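Plistport Repair Room News

Desktop drives: what we are pulling and how

The Plistport repair room has taken in a large batch of office desktops from the Gillness site. Work on them began in April and will carry on through the summer. Most are mid-size cases and most still have their original hard drives. Those drives have to come out before a case goes anywhere else, including the scrap cage.

The target for the year is 3,000 machines. Up to 2,000 of them should be good enough to go back out with a new drive and a fresh install. The rest will be stripped for power supplies, memory and fans. Felex is taking the bare metal, as it did last year, and Dawber is taking the circuit boards. Neither will accept a case with a drive left inside.

A few points on the cases themselves. The side panel comes off first, and the case should lie flat with the open side up. Unplug the power cord before that and hold the power button in for a few seconds. Check every bay. Several of the Gillness desktops had 2 drives, and the second one was easy to miss behind the front fan.

Unplug the power and data connectors from the drive before you touch the caddy. Pull on the plug, never on the wires. The data plug may have a small metal clip that has to be pressed down. If a plug is tight, work it side to side along its length. Bending it up or down can snap the plastic tongue on the drive, and then we can't wipe it on the bench and it has to go to the shredder.

The caddies are plastic and flex more than they look like they should. Squeeze the tabs and slide the whole thing out level. Keep caddies with the case, since replacements have to be bought in boxes of 100 and do not fit every model. 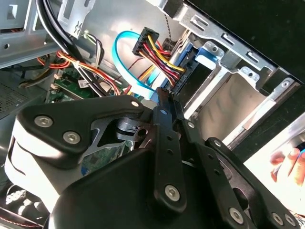

Labels and bins

Each drive gets a label with the case number as soon as it is out. Put the label on the flat top of the drive and leave the maker's sticker readable. Drives go in the gray bins by the wiping bench, connectors all facing the same way. Drives that click or won't spin up go in the red bin.

Loose screws go in the tray at your own station. Please don't empty trays into the shared jar, because drive screws and case screws have different threads and sorting them took most of an afternoon last time.

The wiping bench will be closed on May 7, 2019 for rewiring. Drives can still be pulled and labeled that day.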